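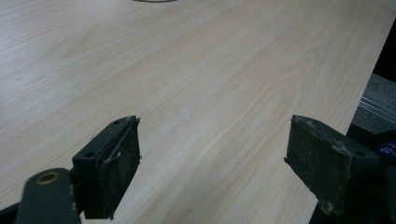 Tabletop, pale wood grain.

Balgate Elementary – Parent and Staff Council
Minutes, 1 Jun 2024
Present: Wycliffe Ondieki (chair), Zawadi Lema, Darius Sârbu, Jeptoo Koech. Minutes: Blandine Pruvost.

1. Homework in grades 3 to 5
Ms. Lema presented the Surum reading log, which asks for 25 minutes a night with a parent signature. Mr. Sârbu asked what the signature proves, other than that a parent owns a pen. Ms. Lema said the publisher reports gains. He asked to see them. The brochure has a graph with no numbers on the side.
Ms. Koech said kids with attention problems already spend the evening on math and the log would finish them off. Teachers' view not known – two were asked, one replied.
Decision: no log in the fall unless Surum sends real results.

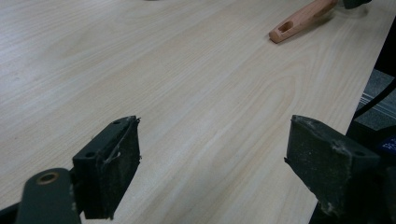
2. Sirach tutoring software
Quote is $3000 for one year, 43 students. The chair noted that the last "free trial" ended with an invoice. Ms. Koech would try it with one class. Mr. Sârbu doubts a month of anything shows much.
Vote: 2 for, 2 against. Not carried. Ms. Lema may bring it back with a lower price.

3. Other
Wanyama Hall booking for the book fair is still unconfirmed. Mr. Ondieki to call again.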